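The Operator Belongs in the Plan

Rhea Cruzado
September 4, 2018

When an employer announces that a gripper will take over part of a job, discussion turns at once to the number of positions affected. The question is a fair one, and the staff of the Dukinlow garment care plant were right to ask it first. It has also crowded out a second question, which is what the remaining work will be like for those who do it.

Dukinlow processes 2,000 pieces on a full day. Under the trial that began in August, 467 of these are assigned to the Prostik cell, and the rest are handled as before. No position has been removed. The duties of the people beside the cell, however, have changed a great deal. A presser with long experience of cloth now spends much of a shift standing close to a machine, watching how it approaches a garment and deciding when to step in.

Management describes this as lighter work. In physical terms the claim is reasonable - lifting has been reduced, and fewer employees report sore wrists. Attention is also labor, though, and the plant's pay scale makes no mention of it. Halyna Fedoruk, who represents the finishing room, has asked that time at the cell be graded as skilled work. I believe her request should be granted.

Cloth is a difficult material for any machine. It sags, folds over on itself and seldom lies the same way twice. The judgment needed to handle it was built up over years at the table, and the Prostik cell depends on that judgment every hour it runs. 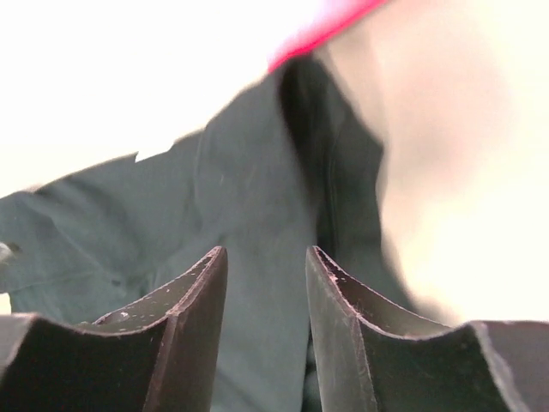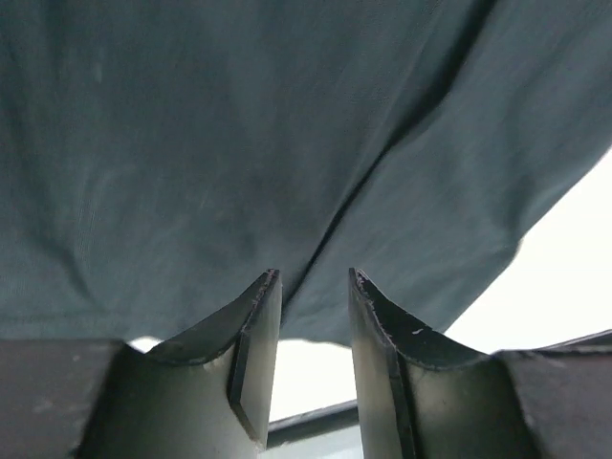 What the employer should commit to

First, distance and pace should be settled with the operators and put in writing. A person who works within reach of a moving gripper should have the authority to stop it without explaining the decision to a supervisor. The present rule at Dukinlow allows a stop but requires a report each time, and a rule of that kind teaches people to hesitate.

Second, training should take place in paid hours. The Bilyk course, which the plant has adopted, was offered in the evening, and attendance suffered accordingly.

Third, any saving should be shared. If the cell performs as its supporters expect, part of the gain belongs to the employees whose corrections made it useful. The form of payment can be left to negotiation - the principle should be accepted before the trial is extended to the second floor.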